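Finov Opens July Orders for Garnis Hand-Held Gripper, Publishes Its Own List of Complaints

Second production run limited to 100 kits; company says buyers should read the test notes first

Finov, a small maker of hand-held gripper tools for teaching robots by demonstration, will take orders in July for the second version of its Garnis kit. The kit sells for $1,675 and includes the gripper, camera mount, one set of spare finger pads and the recording software. Finov will build 100 of them in this run and has not decided whether there will be another.

The company is releasing its bench results along with the order form. They are mixed.

"I have read a lot of announcements in this field and most of them promise a robot that folds your shirts by Christmas," said Anselmo Rezende, who runs product at Finov. "Garnis records what a hand does. Whether a robot can learn anything useful from that recording depends on the robot, the task and a good deal of patience, and we can't sell you the last one."

What changed from the first version

The first Garnis drew steady criticism from the labs that bought it. The trigger was stiff. The finger pads wore unevenly. The mount shifted when the tool was set down hard, and people set it down hard all the time. Owners also complained, fairly, that the printed guide covered charging in great detail and calibration in a single paragraph.

Version 2 has a lighter trigger spring, a mount with a locking screw, and pads that come off without taking the whole finger apart. The guide has been rewritten. The software now flags a recording when tracking drops out, where the earlier release saved the file and let the user find out later.

Some things did not change. The tool is still heavier than Finov wants it to be. It still works best indoors under even light. The battery has not been improved, and Finov does not plan to call it "all-day" in any of its materials.

The bench test

For the release, Finov asked Noura Boutros, an independent test engineer, to run the kit through a set of tabletop tasks at Rengifo, a shared workshop that rents bench space by the month. Boutros set the tasks and kept the logs. Finov paid her fee and had no say over which results were published.

She recorded 1,968 demonstrations. They covered picking up small parts, sliding flat items, placing rings and caps, and moving objects between trays. Recordings that the software flagged were kept in the log and marked, so readers can check how often it happened and on which task. The task with the most flags was sliding, where the operator tends to tilt the wrist and the camera loses the features it was following.

Boutros is not fully convinced by the kit. "The recordings are clean when the operator is careful and the table has something on it to look at," she said. "Give it a blank surface and a tired person and you get worse data. I would want to see a trained policy running on an arm before I told anyone to spend this money, and that was outside what I was asked to do."

Finov agrees that this gap matters. No learned behavior was tested for this release, and the company makes no claim about success rates on any robot. Labs that need such numbers are advised to wait until someone other than Finov has produced them.

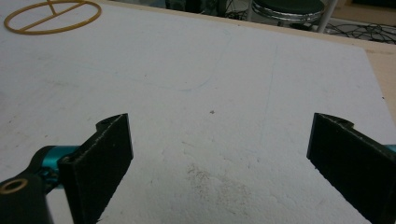
Plain white work surfaces were the point on which Boutros and the company disagreed most. Finov's earlier guide recommended them because objects stand out well against white. Boutros argued that they give the tracking very little to hold on to, and that they do not stay plain under daily use anyway: the foam board between the open black fingers carries a brownish smudge and faint lines, and the fingers themselves are flecked with pale dust. She would like users to choose a patterned mat and wipe the pads between sessions. The new guide lists both kinds of surface and gives her objection in full. Finov still thinks white is fine for short tasks with a few objects on the table.

Pad cleaning has been added to the setup page, and replacement pads will be sold separately. Finov has not set a service life for them and says any figure it gave today would be a guess.

Who should hold off

Finov suggests that labs already using the first Garnis keep it unless the mount is giving them trouble. Old recordings open in the new software, and the new pads do not fit the old fingers. There is no trade-in offer.

Buyers hoping for a complete robot learning system should also look elsewhere. The kit does not include an arm, a trained model or computing hardware. An export tool called Gronidside is included for moving recordings into common training formats. It is a command-line program with a short manual, and support for it is by email only.

"If a lab manager asks me whether this will save time, I say it may, after the first few weeks, if they have someone who likes doing repetitive things carefully," Rezende said. "That has lost us a few sales."

Availability

Orders open in July through Finov's website. Payment is taken when a kit ships. Unused kits may be returned for a refund, less shipping. The complete task list, the logs with flagged recordings included, and Boutros's written comments can be downloaded from the same page without registering.

Press contact: Anselmo Rezende, Finov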